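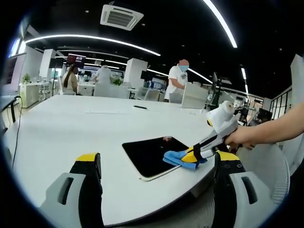

Housekeeping Operations, Unit 4: Surface Care

Reading: Chapter 2 of the course pack, plus the Dollach case.

Cleaning and disinfecting are separate steps. Cleaning lifts soil off a surface. Disinfecting kills germs that are left, and it works poorly on a dirty surface. Clean first.

Contact time
The surface has to stay wet for the full time on the product label. If it dries early, apply more. Wiping it dry too soon is the most common fault on inspection sheets.

Cloths
Fold the cloth in quarters and turn to a fresh side as each one gets dirty. Work from clean areas to dirty ones, and from high to low. Restroom cloths never go into guest rooms.

Screens and other electronics
Switch the device off. Put the liquid on the cloth, never on the device. Check the maker's instructions before using alcohol or bleach.

Dilution
A 1:100 mix is one part product to 100 parts water. For a batch using 200 ml of product, work out the water needed and show your steps.

For next class: read page 19 and bring a label from any product you have at home. We will compare contact times.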